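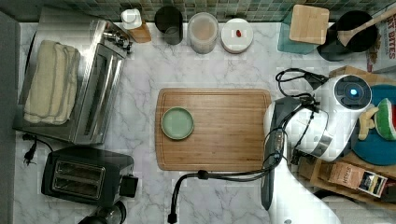
Hiyori Amano wrote to me in April that teaching by hand is dead: why grab an arm and push it around when an operator can sit ten feet away with a leader device and get through twice the work before lunch? I have heard versions of this for a while now, and the people who say it usually have a throughput chart ready. The chart is usually correct. I still think they are measuring the wrong quantity.

Take a plain kitchen counter task: pick something up, put it in a dish on a cutting board, move away. At Cullau we collected 2,164 demonstrations of tasks of this size, all by remote control, on the Semovham stack. Then we collected 700 by hand guiding, with the operator holding the arm. The remote set took 14 working days. The hand-guided set took nearly as long for a third of the count, and operators complained about their shoulders. On cost per episode the argument is over.

Cost per episode assumes that episodes are interchangeable. When we went through the remote set, a large share of the approaches had the same shape: a fast move to a point above the target, a pause, a slow vertical descent, a second pause, contact. The pauses are the operator waiting for the view to make sense. A policy trained on this data learns the pauses along with everything else, and it has no means of telling that they belonged to the operator's eyes and had nothing to do with the task. You can trim them afterward. We did, with a velocity threshold, and also removed a number of pauses that mattered, such as the short settle before release.
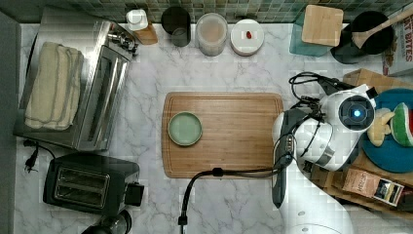
Hand-guided episodes had fewer of these stops. The operator feels the board through the arm, lightly, and commits. The paths were shorter and the contact forces lower. They had their own defects: people stand where it is comfortable to stand, so the elbow drifts toward one side, and a hand shows up in the camera view unless you mask it or replay the motion without the person. Replay doubles the robot time and fails whenever an object has shifted. I don't want to hide any of that. Vevent abandoned hand guiding over the replay problem alone, and for their schedule it was a reasonable decision.

My position is narrower than "go back to hand guiding." Use it for contact and use remote control for coverage. A few dozen hand-guided episodes per task, recorded before the remote sessions start, give the operators something to imitate. Ours watched them as replays on the arm itself, and their descents got noticeably smoother over the following week. It was a cheap change and required no new hardware - just a different order of work. 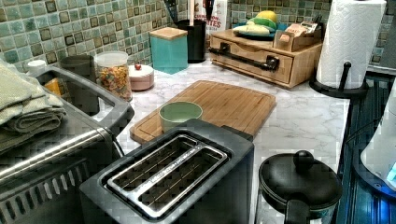
Force feedback on the leader side would make all of this moot, according to Hirose, and the money spent on hand guiding should go there. Perhaps. I have used two such setups. Both rendered a hard collision well and a light touch poorly, and light touch is most of what happens when you set something down in a small dish. Delay makes it worse: add enough of it and operators begin to ignore the feedback, at which point you are paying for a heavier joystick.

There is also the matter of scale. The remote set will probably reach 3,000 before summer, and the usual view is that volume washes out operator habits. It washes out random ones. A habit shared by every operator, caused by the same camera and the same lag, is present in all 3,000. I would like to see groups publish pause statistics next to their episode counts. It takes an afternoon to compute, and the velocity logs are already on disk.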